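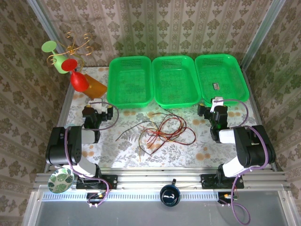

Graciela Ulloa

Pulico 3000 Collapsible Water Tank
Item number 2836
Made by Bolik. Sold and serviced by Cuesta Relief Supply.

The Pulico 3000 is an open-ground water tank for relief camps, clinics and distribution points after a flood, storm or earthquake. It holds 3000 liters of treated drinking water, lies flat on prepared ground, and folds into one carrying bag when empty. It is meant for the weeks between the first truck deliveries and the repair of piped supply.

Local emergency offices buy most of the tanks we sell, and they usually store them in the district warehouse with tents and tarps. A tank can stay folded in its bag for years if the storeroom is dry and out of the sun. We ask buyers to unfold stored tanks every January, look over the seams and fold them again along different lines. Tanks that sit on the same creases for a long time wear there first.

What comes in the bag

Tank with carry handles
Ground sheet
Repair kit with patches, adhesive and roller
Fill hose and outlet hose, both with quick couplings
Ball valve with dust cap
Printed setup card

Tap stand, pump and chlorine test kit are ordered separately. The Pulico tap stand fits the outlet hose without an adapter. Other tap stands can be used if the coupling matches; send us the make and we will check before you order.

Choosing the site

Pick level ground. A full tank on a slope will creep downhill and can pull the outlet hose off the valve. Clear stones, roots, nails and broken glass from an area wider than the ground sheet, then rake it. After an earthquake there is often a lot of small debris in school yards and parking lots, so allow extra time for clearing. Sand or fine soil makes a good bed.

Keep the tank uphill of latrines and animal pens, and leave a track wide enough for the water truck to come in and turn. If taps will run by gravity, the tank has to sit higher than the tap stand. A low platform of packed earth works well. Do not put a full tank on a wooden deck, a roof or an upper floor.

Setup

Setup takes 2 people and 20 minutes once the ground is clear. Lay out the ground sheet, place the folded tank in the middle and unroll it toward the outlet side. Do not drag it. Close the valve, connect the fill hose and begin slowly until the bottom layer has spread out evenly. Pull out any large folds by the handles while the tank is still light. After that the truck can pump at its normal rate.

Stop filling when the top of the tank reaches the height printed on the setup card. Overfilling strains the seams and is not covered by the warranty.

The first fill should be used to rinse the tank. Drain it, fill it again with treated water and test the chlorine level at the tap before opening to the public.

Daily use

Fence the tank off if children are nearby. Walking or sitting on it is the most common cause of damage. Look at the valve and couplings each morning before the queue forms, and write down the chlorine reading at the start and end of the day. Shade cloth over the tank helps keep the water cooler and protects the fabric.

Small punctures can be patched with the tank partly drained, as long as the hole is above the water line. For a hole underneath, empty the tank and dry the area fully. Let the adhesive cure for the time given on the tin.

Notes from users

Dilani Kanagaratnam ran water points for a coastal district after a storm surge and used the Pulico at a clinic and at a school shelter. Her comment to us was that the tank did its job but the original dust cap was easy to lose. Bolik has since put the cap on a cord. Older tanks can be fitted with the new cap at no charge.

Senyo Aryee, a warehouse supervisor, asked for the item number to be printed on both ends of the bag so it can be read when bags are stacked. Current stock has this.

Storage and transport

Drain the tank, open the valve and prop the inside apart until it is dry. A tank folded damp will grow mold and must be disinfected before it is used again. Wipe mud off the outside with plain water. Do not use solvents or a pressure washer.

The bag can be carried by 2 people and fits in the bed of a pickup. Keep it away from fuel cans, both in the truck and in the warehouse.

Warranty and parts

Bolik covers faults in seams, fabric and valve. Punctures, overfilling and damage from rodents are excluded. Keep the card with the serial number, as we need it for any claim. Valves, hoses, ground sheets and repair kits are kept in stock in Cuesta and can be sent alone.

Ordering

Prices depend on quantity and destination. Government offices may order against a purchase letter. For a quote, write to Ama Ankrah in sales and give the delivery address, the number of tanks and whether you need tap stands. Questions about repairs and spare parts go to Ayuba Alhassan in the service department.

Related items: Pulico tap stand, Pamis hand pump, Pamis chlorine test kit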